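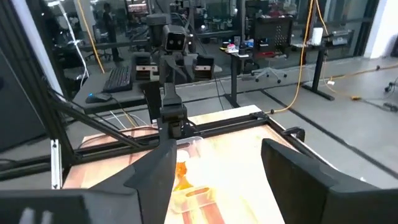
A small orange object in a clear plastic tray.

Print this message | E-mail this message

October 27, 2021
Posted by: list member, Pladbridge

Hi all, catching up on the digest and wanted to jump in on the chapel question before it scrolls away!

> Does anyone know if the old chapel at Melnyk is open to visitors
> right now? The guidebook says the north door dates from the
> first building, but our guide at Bultico told us the whole
> thing was redone after the fire. Which is it?

Well, a bit of both. The fire took the roof and most of the nave, and the monks rebuilt on the old footings. The north door is in the old wall (look for the darker stone, it stops at shoulder height), but the arch over it is later. I paced out the nave last time and got 134 feet, and the guidebook has 156, so I think they're counting the porch.

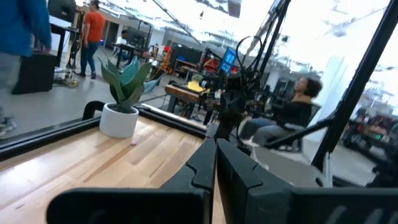 The bell tower is the part I'd go back for. You climb 430 steps, narrow and worn in the middle, and come out on a little landing with the best view of the valley. The carvings up there are all plants, long pointed leaves fanning up and out of a round base, very much like the snake plant in the white pot in the picture. The booklet calls them palms. I'm not so sure!

As for getting in, the chapel was open when I went, but the tower closes in November and they only let 12 people up at a time. Go early. The bus from Plenar stops at the bottom of the hill and it's a steep walk from there.

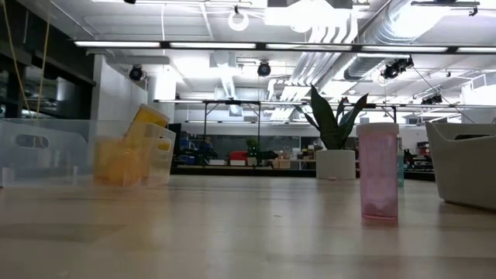
If you do make it, take a flashlight for the crypt, the lighting is terrible and the best inscriptions are way in the back. I still can't read the third line of the long one, so if anybody has a decent rubbing of it please post!

Contact the list owner | Copyright 2021 Pladbridge Old Churches List | Back to top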